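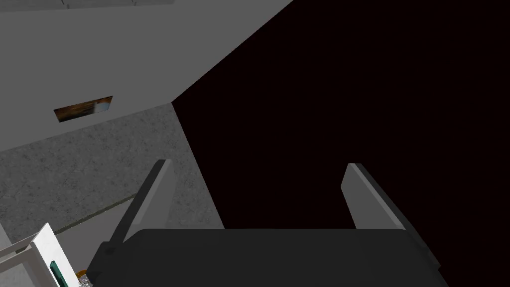 Onddale cell (gripper setup)

The Onddale cell is a simulated kitchen workcell kept up by the Honley group, and I've been the one writing its page since Amparo Aguirre handed it to me. It runs a two-finger gripper, and most of the upkeep is about those fingers!

Setup starts with the fingers open and nothing between them. I load the Sotomayor profile, zero the joint where each finger meets the body, then open and close the pair 21 times and watch the log. If one side lags (the left usually does, I have no idea why), the joint limits get typed in again by hand - tedious, but it works. A full check can take up to 60 minutes.

The wrist view is set next. Both fingertips should show, with the gripper body low and central. Amparo liked it tighter than I do, and her old values are still in the Plunham file if you want them.

Repairs are mostly contact settings. Fingers that sink into the counter need a stiffer contact value, and fingers that jitter need a smaller time step. The last big rework was in April, when four collision shapes were redrawn.

See also: Plunham file, Sotomayor profile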